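Day 1 in Riredham and I have already walked past the hotel twice because I was looking for a much bigger sign. Great start!

Room 162 is up on the top floor, with a view of the harbor if you lean out a bit. I leaned out a lot.

Dropped the bags and went straight out for food. We ended up at Khunthong, two streets back from the water. Green curry, sticky rice, and a mango thing I'm still thinking about. 10/10, going again Thursday.
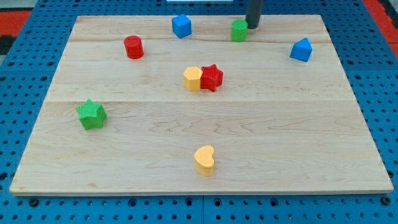 Then we got the bright idea to walk it off up to the Vostlow lookout. It's 624 steps (there's a sign at the bottom, which is kind of mean). I stopped at every bench – every single one.

Worth it though, the whole bay goes pink in the evening and there was a guy selling lemonade at the top. Smartest man in town.

My legs are done. Pool tomorrow, a book, maybe a nap next to the pool.

Also need to sort out the Drolska ferry. It was 80 for the two of us online, but the lady at the front desk says to buy at the dock. Has anyone done that one? Is the early boat worth getting up for or do we sleep in?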